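Home | Threads | Archive | About
Print this thread | E-mail this thread

Zulmira Baptista

1/ Sorting the hair things this month. They had spread over three drawers and a coat pocket. Setting a limit of 30 and the rest goes.

2/ Started with elastics. Anything stretched out or with the metal join showing went in the trash. That was 47 of them.

3/ Clips next. If it doesn't close, it goes. I kept a couple of Katayama ones that my sister gave me in January.

4/ Khrystyna Moroz asked if I wash the fabric ones. Yes — cool water in the sink, a drop of shampoo, 5 minutes, then flat on a towel. Lace goes in a mesh bag if you use the machine.

5/ Headbands are hanging on a hook inside the closet door now. Better than the drawer, where they snagged on everything.

6/ The good box from Castden is too shallow for anything puffy. Using it for pins and moving the big ones to a basket.

7/ Fabric ones are last, and I'm doing those on the round table with the flowered cloth. Small things are hard to spot on a busy print, so I pick them up one at a time and decide before I put them down. The pink and white one with the coral-pink lace is a keep. It's crumpled, and the fluffy bit sticks out at the top, but a little steam should help with the folds. The lavender goes in the next round.

Filed under: Home & Closet, Small Sorting Jobs
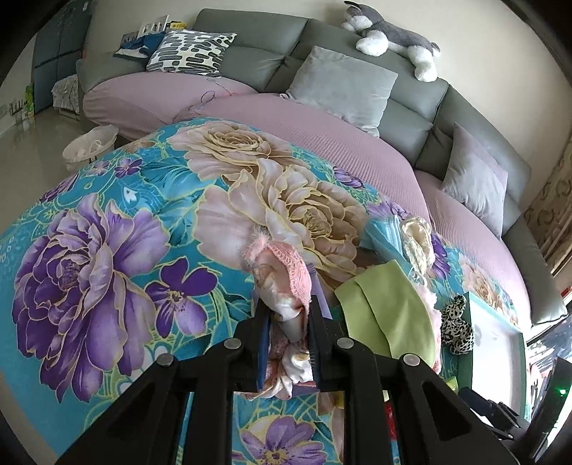
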